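Clendell's Last Laundromat Will Start Charging for Folding Tables

15 Jun 2025

Customers at the Brorkberg laundromat on Matsuda Street will soon pay to fold their own clothes. A notice taped to the change machine this week says the tables along the back wall will be rented by the session starting next month, at 70 cents for 20 minutes. Sitting down is still free, for now.

The charge has gone over about as well as you would expect in a town with one laundromat. A petition at the counter of the doughnut shop next door had 1,994 signatures when it was collected, a strong showing for Clendell, where the last mayoral race was decided with 1,297 votes for the winner. The petition asks Brorkberg to drop the fee, fix the third dryer from the door, and bring back the good vending machine. Several signers added notes of their own in the margin, and a few of those can be printed. "I have been folding on that table longer than they have owned it," reads one. Another says only "SOCKS?"

Brorkberg bought the place in November from its previous owner, Surero, which had run it for decades with what might be called a light touch. Under Surero the hours on the door were a suggestion and the soap dispenser sold one kind of soap. The new owner has put in brighter lights, a card reader on every washer, and a floor that doesn't tug at your shoes. It has also put up a great many signs. There is one about overloading, one about dye, one about leaving rugs unattended, and one asking customers to please read the signs.

In a written statement, the company said the table fee is meant to "encourage turnover during peak hours" and pointed out that customers are free to fold at home. It did not say how a person with four loads and a bus to catch might get an unfolded pile there.
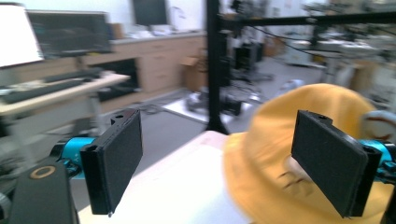 Lorna Petrakis

To be fair to Brorkberg, the back wall has been a problem for years. On a busy evening the tables fill up quickly, and they are not always filled by people who are folding. Regulars speak of homework, card games, a full rotisserie chicken dinner, and at least one set of tax returns spread out by form number. Fitted sheets take up the most room and produce the most bad language. Under the old system, getting a spot meant standing close to someone's towels and sighing until they took the hint.

The new system will use a small timer mounted at each table. Customers will tap a card, a green light will come on, and a chime will sound when two minutes are left. The notice does not explain what happens when the time runs out. An employee at the counter, asked whether folded clothes would be removed, said nothing had been decided and that it would not be part of the job if it was. The same employee predicted heavy use of the tops of the washers, which are not covered by the fee and already have a sign on them about sitting.

Some customers have begun to plan ahead. One woman waiting on a comforter said she intended to split a session with her sister and had already worked out who would get the first half. A man who has come in every week since his own washer quit said he would pay nothing at all, having never folded anything in his life. He seemed pleased with how that had turned out.

The town may have little to say in the matter. A clerk in the licensing office confirmed that Clendell regulates the price of parking, garbage stickers, and admission to the pool, but has no rule on tables. The subject could come up at the next council meeting, where it would follow a report on storm drains and a request to move a bench. The clerk said she had already received two calls about it, plus one about the bench.

There is talk of competition. The hardware store across from the post office has a long counter it no longer uses, and a handwritten card in the window now offers folding space at no charge with any purchase. The cheapest item in the store is a washer, the flat metal kind, at 20 cents. Sales are reported to be up slightly.

Brorkberg says it will review the fee after the first month. Anyone with comments can leave them in the box beside the soap dispenser, which now carries three kinds of soap. The box has a lock on it and, as of yesterday afternoon, a sign asking customers not to put lint in it.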